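Chapter 5
Selling Vapor: Flavors, Shops and the Repeat Customer

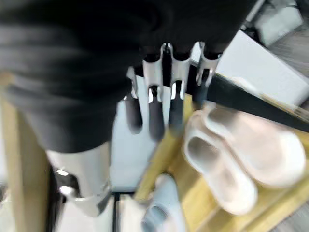 A vape shop makes little of its money on devices. A customer buys a starter kit once, perhaps twice in a year, and the margin on that sale is thin. The liquid is different. It runs out, and the person who bought it has to buy it again. Chapter 4 looked at how the first hardware makers set their prices. In this chapter we follow the bottle of liquid from the mixing room to the counter, and ask who earns what along the way.

We will use one company throughout. Fultix began as a single shop run by Rigoberto Quispe, who had sold phone cases and prepaid cards from the same counter. He stocked 60 flavors in the first year and dropped most of them in the second. His sales records showed that a small group of tobacco and mint liquids paid the rent, while the dessert flavors sat on the shelf until their date passed. He kept a few of those anyway - people liked to ask about them, and then bought mint.

In September of the third year Quispe stopped buying finished liquid from the distributor Noiphan and signed a contract with a small mixing firm, Gotico. The minimum order was 700 bottles per flavor. That was more than the shop could sell in a season, so he had to find other stores willing to carry his label. This is the point at which Fultix became a wholesaler, although Quispe did not use that word for some time.

The change brought costs he had not planned for. Labels had to carry a nicotine warning and a batch number. Child-resistant caps came from a separate supplier, Geltovus, which wanted payment up front. His first invoice for caps and labels came to $1,398, and he paid it out of the money set aside for a new sign. The old sign stayed up.

Keep two questions in mind as you read. First, how much of the price of a bottle covers the liquid, and how much covers packaging, shipping and shelf space? Second, what happens to a small seller when the rules on flavors change after the stock has been ordered? Section 5.4 takes up the second question, using a local flavor rule that took effect on 1st May and left Fultix with cartons it could no longer sell in its own town.

Terms used in this chapter: starter kit, batch number, minimum order, private label, sell-through, dead stock.

5.1 The Price of a Bottle

Start with the shelf price and work backward. The shop takes its share first, and in most cases that share is the largest one.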